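March
By Femke Kuipers

Prukville wants to close the branch library on evenings again. Saves 18 hours a week, they say. Fine. So where do people go at seven at night?

I mean it as a real question. The coffee place shuts at five. The bar is a bar. My kitchen has three kids in it. The library had 162 people sign the sheet at the door last month after dinner, and teh council read that number out like it was small. For a town this size it's huge.

And the money. Up to 400 dollars a week, mostly heat and one desk clerk. We spent more on the new signs by the Clata bridge, which point to the bridge. You can see the bridge.

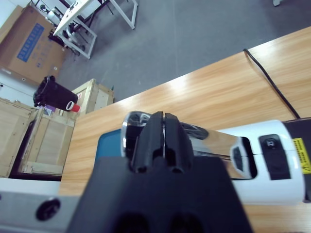
Online hours don't replace it either. I've heard that one twice now. A login is not a warm room with a table and somebody else turning pages across from you. Teenagers know this, they're in there every night doing homework badly and loudly, good for them.

Keep the lights on til nine. Cut the signs. Write to the council before the vote, even two lines, they do definately read them.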